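Good house rules for hand-held grippers

I have been meaning to write this one up since October, and a long train ride has finally given me the time. We rewrote our rules for recording with hand-held grippers, and I am so pleased with them that I want to go through the lot!

The old rules were 14 pages. Sumeya Feyisa had the patience to read them aloud to us one afternoon, and by page five we had found two that contradicted each other. (One said to log a dropped object as a failure, the other said to carry on and log nothing.) The new set fits on a single sheet, and people do read it.

My favourite is the start rule. Both grippers go to the start position, both hands still, and you wait 5 seconds before you move. It feels like ages. But Kvido Jelínek went through 593 of our older recordings and the ones with a calm start were so much easier to line up afterwards that we all came round to it.

Then the marker rule - keep the printed pattern clean, flat and uncovered. No tape over a corner, no thumb on the edge, no writing on it. If it gets scuffed, print a new one and write the change in the log.

Cables get a line of their own. Look for slack before every session and tuck away whatever can catch on a finger or a table edge. Brodie Ruawai wanted this one in capitals, and he got his way.
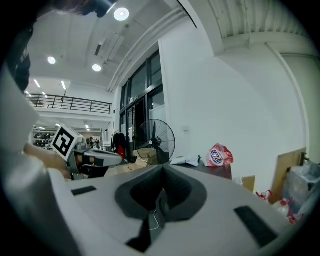
Breaks come every 30 minutes, and swapping hands doesn't count as one! Tired wrists make jerky movements, and a policy trained on jerky movements will happily copy them. I'd put this one on the wall of any lab, large or small.

The last rule is about people. Anyone who might be recorded is told before we start, and anyone who says no is left out, with no discussion. Tipene McKinnon wrote that part and I wouldn't change a word of it.

We are still arguing over how to name the files. Cameron wants the date first, I want the task first, and the sheet has a blank space at the bottom until one of us gives in. If your group has settled this, do leave a comment and tell me how.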